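Learning to Read Old Letters

10 July 2025

I have spent most of my evenings since February learning to read my great-grandmother's handwriting, and I am having such a good time with it that my family has asked me to please talk about something else at dinner. So, blog, it's your turn!

The letters came to me in a flat cardboard box when my aunt moved to a smaller place. Seventy-five of them, mostly on thin gray paper, written by Rozália Borbély to her sister between the wars and for a few years after. They're in Hungarian. I speak what I'd call kitchen Hungarian (food, scolding, weather, more food), so I figured I would sit down with a dictionary and have the whole box done in a couple of weeks. Ha.

The language was the small problem. The big one was that I couldn't tell an n from a u from half an m. I had one word on the first page that I read as a man's name, then as a town, and then as a kind of soup. It was "maybe." She says maybe a lot. Once I had that one word, I found it four more times on the same page, and each time it handed me two or three new letters for free. I think that was the moment I got hooked.

If you've never tried this, let me tell you how I go about it, with the warning that I'm a beginner and someone who does it for a living would probably wince.

I don't start at the top. I used to, and I'd get stuck on the second line and sulk. Now I go through the whole page with a pencil and a sheet of tracing paper and write down only the words I'm sure of. Dates, "dear," "and," "the," "God," "money," the names of people I already know were alive then. It looks like nothing, a page with holes everywhere, but the holes have sizes, and after a while you know that a gap wants a short word with a tail at the end.

Then I make the alphabet. I have a long strip of paper for each letter of the alphabet and I copy her versions of it, small and capital, first in a word, in the middle, at the end. Her lowercase s at the end of a word is only a flick. Her k looks like an h that changed its mind. Her capital B is gorgeous, a big looping thing like a pretzel, and she obviously knew it, she used it on her own last name with real style. I love that B. I have been practicing it on grocery lists.

Accent marks were a trap for me. She puts them in when she has time and leaves them out when she's in a hurry, and in Hungarian that can hand you a completely different word. You can follow her mood by the accents! A calm letter has every one of them, the long ones and the double ones, all leaning neatly to the right. The letter about her landlord has hardly any.

The step I skipped for too long was reading out loud. Deepika Pinto, who was in my evening paleography class at the library and had moved on to her own family's account books by the third week, kept telling me to try it. I felt silly. But she spelled by ear a good deal of the time, especially in the early letters, and there are words that make no sense to the eye and perfect sense in the mouth. I read one out to my mother over the phone, just the sounds, no idea what I was saying, and she laughed and said it was how her grandmother used to say "wheelbarrow."

So what's in them? I'm thirty-one letters in, and I'd love to report a duel or a secret fortune. There's a goose. The goose runs through nine letters. It is bought, it's fattened, it gets into a neighbor's garden, there is bad feeling with the neighbor, and then it isn't mentioned again and a letter dated just before Christmas talks about how well everyone ate. There's a lot about shoes, who has them and who has outgrown them and who could be next in line for them. There's a cousin who left for a city and writes too seldom and then, in a later letter, writes too often and always about the same girl.

And there are the sewing machine letters, my favorites so far. She wanted one badly. For more than a year she reports on other women's machines, the way I might report on other people's kitchens. Then she gets one, secondhand, and writes three full pages, every accent in place, about the sound it makes. I had to work at that letter for eleven evenings and I would happily have given it twenty.

I should say something about tools, since a couple of you wrote to me after my last post to ask. You need very little. A magnifier helps, a cheap one is fine. A lamp you can move matters more than I expected, because light coming in low from the side brings out strokes where the ink has faded but the pen left a groove. I keep the letters in plain acid-free folders, one to a folder, and I work from scans as much as I can so the paper gets left alone. The scans also let me zoom in until a single word fills the screen, which is wonderful for about ten minutes and then you have to zoom out again or you lose all sense of what a letter is.
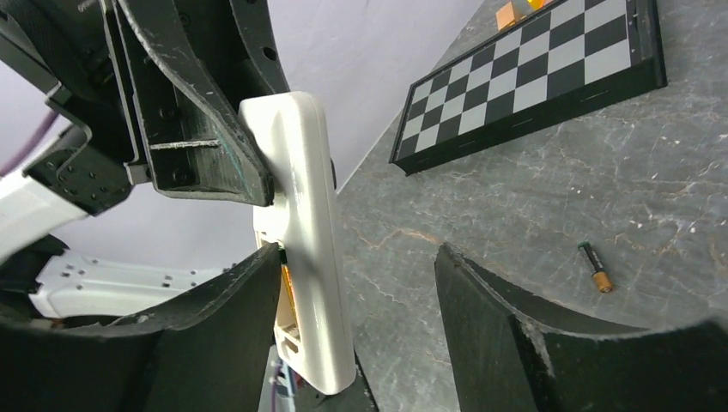 And I keep a notebook of wrong guesses. I can't recommend this enough. Each time I change my mind about a word, the old reading goes in the notebook with the folder number, and I've gone back to it more often than I have to the dictionary. Sometimes the wrong guess for one word is the right one for another word two letters later. Sometimes I see that I've made the same mistake six times (it's always her r, I cannot learn her r) and it's good to have that written down in my own perfectly readable hand.

For typing things up I use the plainest setup possible, one text file per letter. First comes the Hungarian exactly as she wrote it, misspellings and all, with a question mark in brackets for anything I'm not sure of. Then the same thing with the spelling cleaned up, then my English. I was tempted to skip the first version and go right to the clean one. I'm so glad I didn't - I fixed a "mistake" of hers in the fourth letter that was a dialect word for a certain kind of bread, and if I hadn't kept the original I'd have lost the bread.

My mother reads the English versions as they're finished and sends back corrections, some about the translation and some about the family. According to her I have been far too kind to the cousin. She has also started remembering things. I sent her the letter about the plum jam, and she called me back an hour later with the whole method, the copper pot, the stirring in turns through the night, who got to lick what. None of it had come up in all the years I've known her. I wrote as fast as I could and my own handwriting that night was nearly as bad as anything in the box.

If you have something like this in a closet, a bundle of postcards or a recipe book or the back pages of a family Bible, please take it out this week and try one line. Pick the most boring line you can find. Dates and prices are the best teachers, because you already know more or less what they have to say, and every numeral you pick up will help you later. Check whether your local library runs a class. Ours was free and met in a room with terrible chairs, and I would have gone twice as often if they'd let me. Learn what the school handwriting of the time and place looked like, too. There are old copybooks scanned online, and seeing the model your person was taught from is like getting half the answer key. Rozália's teacher clearly wanted a much rounder a than she ever got.

I've reached the letters now where the ink changes from black to a sort of violet, and her hand gets larger and a bit looser. She has a new baby in the house and says so in the first line, and then apologizes for the blot in the second. Letter thirty-two has a word in the first paragraph that might be "borrowed" and might be "cabbage." I've got it on tracing paper next to me and I'm going to have another go at it after supper. If anyone out there reads Hungarian and has strong feelings about violet ink, my comments are open!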